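Hello, and thanks for stopping by! This is the data card for the Vultine Matinee Listings, a set of movie credits and release notes put together from old cinema programs. If you only want the files, skip down to "Getting the files." If you'd like to know what you're getting into (and I'd gently suggest you do, the older programs are full of surprises), please read on.

# Vultine Matinee Listings

The collection began with two boxes of printed programs from the Lido, a single-screen movie theater in Trurnov that handed out a folded sheet with every new picture. Each sheet gave the title, the running time, the leading players, a paragraph of plot, and very often a line or two of praise for the star that was clearly copied straight from the studio's press pack. I started typing them up because I wanted to search them, and then I kept going because they were such good company in the evenings.

Version 2 covers 152 programs and holds almost 3,000 credit lines. A credit line is one person doing one job on one movie, so an actor who also directed shows up twice. That catches people out when they first start adding things up, so I mention it early.

## What's in the folder

- `programs.csv` – one row per printed program, with the title as printed, the running time, the month of the showing if the sheet gives one, and the plot paragraph.
- `credits.csv` – one row per credit line, joined to the programs by `program_id`.
- `blurbs.csv` – the little lines of praise, typed out exactly as they stand, exclamation marks and all.
- `titles_alt.csv` – other titles for the same movie, mostly translations.
- `NOTES.md` – my running notes on odd cases, in no particular order. Sorry about that!

All of the tables are plain UTF-8 with commas and double quotes. Some spreadsheet programs will try to turn running times like `1:45` into a time of day, so import that column as text.

## The columns you'll use most

| Column | Table | What it holds |
|---|---|---|
| `program_id` | all | Short code, such as `LD-014` |
| `title_printed` | programs | Title exactly as it appears on the sheet |
| `title_clean` | programs | The same title with spelling slips fixed |
| `role_type` | credits | `lead`, `support`, `guest`, `director`, `music`, `other` |
| `name_printed` | credits | Name as it appears on the sheet |
| `name_key` | credits | One spelling per person, for grouping |
| `blurb_kind` | blurbs | `star`, `story`, `songs` or `mixed` |

The `guest` value deserves a word. The Lido loved to print "with a special appearance by" in large type, even for someone who walks through one party scene and is gone again. I've kept those people apart from the supporting cast, so that when you look at who really carried a movie, the big guest names don't swamp everybody else. If you'd sooner have them together, just treat `guest` and `support` as one group.

## How the typing was done

I worked through the programs one box at a time and typed each sheet twice, with a gap of at least a few days between the first pass and the second. Then I compared the two versions with a small script and went back to the paper wherever they disagreed. Most of the mismatches were my own tired fingers. A fair number were faded ink, and a few were places where the sheet had been folded right through a name.

Where I still couldn't read something, you'll find a question mark in square brackets. Please leave those marks alone if you pass the data on – a guessed name looks just like a known one once the brackets are gone.
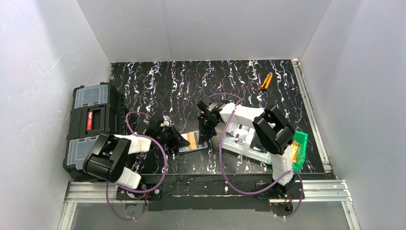 ## Names, and why there are two columns

Actors' names were a headache from the first evening to the last. The same person may appear with a middle initial on one sheet, without it on the next, and under a pet name on a third. Spellings that came through another alphabet wander even more. So `name_printed` is faithful to the paper and `name_key` is my best attempt at pulling the strands together.

I only merged two spellings when at least one of these was true:

1. Both appear on programs for the same movie, in the same role.
2. A program says outright that they're one person ("formerly billed as" and so on).
3. The blurb mentions an earlier movie that is also in the set, and the cast there settles it.

That left 61 names I had a strong feeling about and no proof for. They stay separate in `credits.csv`, and they're listed in `NOTES.md` with my reasons for wondering. If you're a fan with a long memory, you'd be doing me a great kindness by looking through that list.

## Known gaps and lopsided bits

The Lido showed what it could afford, and what it could afford was mostly family dramas, romances with plenty of songs, and the odd police story. Don't take this set as a picture of everything that was being made. Big first-run releases are thin on the ground, and documentaries don't appear at all.

Some other things worth knowing before you start:

- Programs for return engagements were often reprinted from the first run. I've kept both, and the `reprint` column is set to `yes` for the later one. Leave those rows out if you're studying casts.
- Directors are missing from a good many of the earlier sheets. A blank means the sheet didn't say.
- Playback singers are under `music` together with composers. I wanted to split them and couldn't do it fairly, as the sheets tend to run them into one long line.
- Running times include the intermission on some sheets and leave it out on others. I have no way of telling which is which.
- May is heavily represented, and I suspect someone simply saved more that month.

The blurbs need a light touch too. They're advertising. When one tells you that a young actor "has already won every heart in the land" on the strength of a debut, it's telling you about the studio's hopes. I do think they're wonderful for looking at how stars were sold, and how the wording changed once an actor had a flop or two behind them (the word "versatile" turns up rather a lot at that point).

## Getting the files

Everything is in the `data` folder. A small loader called Tikkanen lives in `tools`, and it joins the tables for you and drops the reprints if asked:

```
python tools/tikkanen.py --no-reprints --out joined.csv
```

It needs nothing beyond a plain Python install. Add `--keep-guests` if you want guest appearances folded in with the supporting cast. Without that flag they stay in their own group.

If you just want to poke around, open `credits.csv`, sort by `name_key`, and see who worked with whom. I lost more than one evening that way, usually while I was meant to be checking running times.

## Using and sharing

The tables and the notes are shared under CC BY 4.0 as far as my own work goes. The plot paragraphs and blurbs were written by other people, and I can't give you rights I don't hold, so please quote them in short pieces and say where they came from. A credit to "Vultine Matinee Listings, version 2" is plenty.

Scans of the programs aren't included. Many carry studio artwork, and I'd like to stay on the safe side there.

## Corrections

Corrections are very welcome, however small. Open an issue with the `program_id`, the column, what it says now, and what you think it should say. If you have another copy of the same program, tell me whether yours reads differently, as the printer sometimes fixed a name halfway through a run and both versions are worth recording.

For changes to `name_key`, please say how you know. "I saw it three times as a kid" is a lovely reason and I'll happily put it in the notes, but I'll need something on paper before I merge two people into one.

## Changes since version 1

- Added the second box of programs.
- Moved blurbs out of `programs.csv` and into their own table.
- Added `guest` as a separate role type.
- Fixed the running times that had been read as times of day.
- Put back the accents I'd lost in `titles_alt.csv`.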